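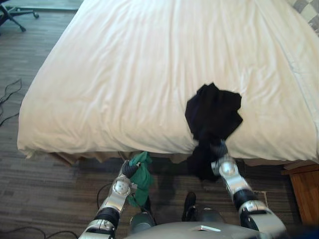
4. Pairing the phone with the head unit

Applies to Flusby head units, firmware 2585 and up. Older firmware, update first, see section 2. Don't skip that, the pairing menu is in a different place and none of the steps below will match.

Before you start:
Car parked, parking brake on. The menu locks as soon as the car rolls.
Ignition in ACC or engine running. ACC is fine for 8 minutes, then the unit goes to sleep to save the battery and you start over.
Phone charged past the red. Low power mode off.
Bluetooth on, Wi-Fi on. Both. Wi-Fi is needed for the map screen even if you only care about calls.

4.1 First phone

1. Press and hold the round knob until the screen goes to Setup. Short press only mutes.
2. Turn to Devices, press.
3. Turn to Add New, press. The unit shows its name (FLUSBY plus the last digits of your serial number).
4. On the phone, open the Bluetooth list and tap that name. If you see it twice, pick the one without "LE" after it.
5. Check the code on the phone against the code on the dash. Same code, tap Pair on the phone, then press the knob. Different code, cancel on both and go back to step 3.
6. Phone will ask about contacts and messages. Allow contacts or caller names won't show. Messages is up to you.
7. Wait for the chime. Contacts can take a few minutes to copy over, longer if you have a lot of them. You can drive while it does this.

Note: if the screen says Busy at step 3, another phone in the car has already grabbed the connection. Turn off Bluetooth on that one and try again.

4.2 Second phone

The unit stays connected to 2 phones at a time. One for calls and music, the other for calls only. To add the second one repeat 4.1, then:

8. Go back to Devices. Both names should be listed.
9. Turn to the phone you want as main, hold the knob until the star moves to it.
10. Back out with the arrow button. Do not switch off at this point, the setting is saved when you leave the menu and not before.

Want to change main phone later, same thing, steps 9 and 10. No need to re-pair.

CAUTION: Do not do any of this while driving. Passenger can't do it either, the lock looks at wheel speed and doesn't know who is turning the knob.

4.3 Steering wheel buttons

Only if the Sakunari wheel adapter is fitted (gray plug behind the unit, see section 3). Without it the menu item is there but grayed out.

11. Setup, Wheel, Learn.
12. Screen names a function, for example Volume Up. Press and hold the button you want for it until you hear two beeps.
13. Next function comes up by itself. Turn the knob to skip the ones you don't have.
14. When the list is done, choose Save. Leaving with the arrow button here throws everything away, which is the opposite of how step 10 works. We know. Will be changed in a later update.

Note: hold each button steady. A quick tap gets read as noise and the unit ends up with Volume Up on two buttons and nothing on Answer.

4.4 If it doesnt work

Name not in the phone list: turn phone Bluetooth off and on, wait, look again. Still missing, restart the unit (hold knob and arrow together till the logo comes up).
Pairs but no sound: source is probably still on Radio. Press SRC.
Callers hear an echo: turn mic level down one notch in Setup, Calls. Check that the mic isn't clipped right next to a speaker.
Drops out every few minutes: power wire. Go back to section 3 and check teh yellow one is on constant power and not on the accessory line.
Wheel buttons forget after every start: same yellow wire.

Hadano-built units with the square knob use a touch menu for Devices. Order of steps is the same, tap where it says press.

Section last changed 1/25/18, Marjatta Nurmi. Wheel steps checked by Liya Yimer.

Next: 5. Rear camera input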